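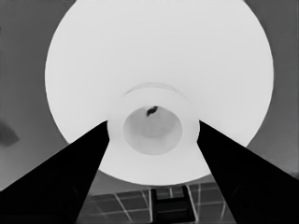

Hekura Everyday Serving Bowl - Wide

Home > Kitchen & Table > Serving > Bowls

$111.00
In stock at Gurwood, ships in 2 business days
Colours: Chalk, Oat, Harbour Grey

I started making the Hekura bowl after I got fed up with my own cupboard. I had a lovely big salad bowl that wouldn't fit in the dishwasher, a smaller one that everybody fought over, and a wooden thing from a market that tasted of garlic no matter what I did to it. None of them got used much. What I wanted was one wide, fairly shallow bowl I could toss a salad in, carry to the table, and then leave on the bench with the lemons in it for the rest of the week.

It took me a good while to get there (the early ones were too deep, and you ended up digging around for the last of the potatoes) but I'm really happy with this one, and it's the bowl I sell the most of by a long way.

What it's like to use

It's wide enough for a salad for six or a big family pasta, and the sides come up just enough that you can toss properly without losing rocket over the edge. I use mine for bread dough as well. The glaze is smooth inside, so dough slides out with a bit of flour and a scraper, and you don't need to oil it unless your dough is very wet.

People ask if it's heavy. It's a stoneware bowl, so yes, it's got some weight to it, and I like that when I'm whisking a dressing in the bottom with one hand and answering the door with the other. Full of pasta it's a two-handed carry. If you want something lighter, have a look at the Zinholm range, which is thinner and a touch dressier - great for dips and cut fruit, though I wouldn't mix dough in it.

Oven, microwave, dishwasher

Dishwasher: yes, top or bottom rack, whichever it fits. Lean it a little so the water runs off.

Microwave: yes, if your turntable has room. Mine doesn't, so measure first!

Oven: fine for keeping things warm at 80 degrees or so while you finish everything else. Please don't bake in it. I get asked about this every winter and the answer hasn't changed. For baking, the Tyagi dish is the one you're after.

Freezer: no. I know somebody out there is doing it and getting away with it, but no.

Looking after it

Hot soapy water does the job most days. You may get faint grey marks from metal servers after a while, especially on Chalk. They're tiny bits of metal left on top of the glaze and they come off with a paste of bicarb and water and a soft cloth. Turmeric and beetroot will rinse off if you don't leave them sitting overnight.

If you stack bowls, pop a tea towel between them. I don't always do this myself and I've got the scuffs to prove it.

About the colours

Chalk is a clean, soft white and goes with just about any plates you already own. Oat is warmer, with a bit of cream in it, and varies the most from batch to batch, so if you're trying to match one you bought a couple of years ago, email me first and I'll go and have a look at the shelf. Harbour Grey is the newest. It was meant to be a short run but it kept selling, so it's staying.

Sets

Bowl on its own - $111.00
Hekura table set (this bowl, one serving platter, six dinner plates) - $419.00

You can mix colours in the set at no extra charge. Put what you'd like in the order notes and I'll pack it that way. Gift wrap is brown paper and cotton ribbon, and I'm happy to write a card for you.

Shipping and returns

Everything goes out from the Gurwood workshop, double boxed. I pack on weekday mornings and the courier comes at 3 pm, so anything ordered after lunch will usually go the next working day. Pick-up is free if you're local, just wait for the email telling you it's ready.

If your bowl arrives broken, send me a photo of it and the box and I'll get another one on its way. Changed your mind? Send it back unused within 30 days. You cover the return postage and I refund the bowl.

Seconds

I put seconds up in May and again before Christmas. They've usually got a pinhole in the glaze or a slight wobble in the rim, and they go quickly. Join the mailing list at the bottom of the page if you want first go at them.

Add to cart
Add to wish list
Ask a question about this product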